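Grirnlow notebook, small parts
5 December 2020
Station 5, the table with the white board on it

Came in to finish the small parts box and, of course, got distracted by the table first. I'll write both things down while I still remember what I did, and whoever picks this up on the next bench day can skip to the to-do list at the end.

The box

So we're going with the smoky brown acrylic one, the one with the dividers inside. I know I was the person arguing for the clear one from Henríquez. I take it back! The clear one looked great on the shelf, but it scratched up in its first couple of weeks and then it just looked dirty all the time, however much I wiped it. The brown one hides fingerprints better and you can still tell from the side whether there's anything in a compartment. What you can't do very well is tell WHAT is in there if the thing is dark. Black screws behind brown plastic are just little dark blobs. Silver ones would be easy enough, but most of what we use at this table is black, so we need labels or we need a habit, and I don't trust our habits.

The other annoying thing is glare. The top is shiny and it throws back a big white patch from the lights, and if you happen to be standing on the wrong side you can't see down through it at all. I tried turning the box a quarter turn and the patch just moved. Sliding it toward the back of the board and over to the left was the best I managed, and that also leaves the front and the right side free for working, which I like. It does mean a bit of a reach. If you've got short arms, sorry, pull it forward and put it back after.

The board

The white board stays. I had doubts about it (it covers most of the table and I do like that table, it's nice light wood) but for small dark parts it's so much better. On bare wood I lose washers in the grain. On the white I can find a set screw without even bending down. It's also easy to sweep stuff toward one edge with a card when you're done.

It's an offcut of the Flistex sheet left over from the shelf backs, so don't go looking for a part number, there isn't one. It's not fixed down. I'd thought about tape at the corners and decided against it for now because I want to be able to lift the whole thing off and tip it into a tray. Wiped it with plain water and a cloth. Please don't use the orange cleaner on it, it leaves a film and then everything skates.

One warning. There's the strip of bare table along the back where the board doesn't reach, and that strip has the small round hole in it, over toward the right. Anything that rolls off the back of the board and heads that way is a candidate for going down it. I've lost two nuts there that I know of. I'd like to plug it, but I want to check first that no one is planning to run a cable through.

Setup on the board, with the box back and left, then a plain pale surface with two dark green gripper fingers over it: 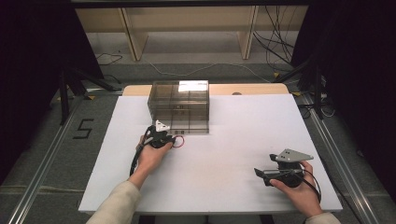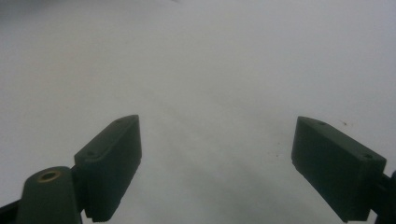
Loose bits and where they go

The thin red wire: please keep a short loop of it out by the box and put the rest of the spool away. I use it for threading washers so they stay in order, and it's the only thing I've found that's stiff enough to hold a curve and soft enough to undo with fingers. It also shows up beautifully on the white. The black wire we had before was useless for this, I kept picking up bits of lint thinking it was the wire.

Small black screws go in the back row of the box, shortest to longest from the left. Washers go in the row in front of that. I had them mixed by project for a while (one compartment for each job, everything that job needed thrown in together) and it sounded so sensible, but then every time we finished a job there were leftovers and no rule about where leftovers live. By size is duller and it works better. I did a full re-sort on those lines and it took most of the morning, with a long coffee in the middle.

Springs are still homeless. They hook onto each other and then onto anything else in the compartment, so I don't want them in with the screws. For now they're in an envelope marked SPRINGS in my drawer. Not a solution, I know.

I also pulled six screws with chewed heads out of the good ones and threw them away. If you round one off, bin it! Don't put it back in the box for me to find.

Labels

Tried the Fiton label tape on the outside of the box. White tape on brown acrylic reads really well, but the narrow tape starts lifting at the ends, and the wide tape covers up so much of the wall that you can't see in any more, and then what was the point of a see-through box. I think the answer is a paper map of the grid, same layout as the dividers, kept next to the box or taped to the board. Ordered a pack of 80 blank cards for it. They're a bit thicker than printer paper and they take pencil, so we can erase when things move around. Should be here by January, if the last order is anything to go by.

If someone has neater handwriting than me (everyone does), please volunteer for the map. I'll do the first one in pencil regardless so we've got something.

Around the table

The floor back there needs a session. The black cables on the right are tangled up again by the stand, and there's that thin white one running across the floor behind the table that I step over every time and will one day not step over. I'd like it moved along the base of the shelf unit. The bundle hanging down the side of the shelves can stay as it is for now, it's ugly but it's out of the way of your feet.

Carpet is also a pain for dropped parts. Anything small just vanishes in the gray. I've put a magnet on a stick on the shelf and it does fine for steel, does nothing for brass. For brass it's hands and knees with a flashlight.

To do

Plug the hole in the back strip of the table, after asking about cables.
Pencil map of the box, one copy for the table and one for this notebook.
Find a proper home for the springs.
Move the white cable.
Decide if we want a second brown box the same size. I'd say yes, two of them would stack fine, but then the bottom one is impossible to see into from above, so maybe side by side.
More short black screws. The leftmost compartment is getting low and it's always the first to go.

Stopped after lunch. Board wiped, magnet back on the shelf, spool in the drawer.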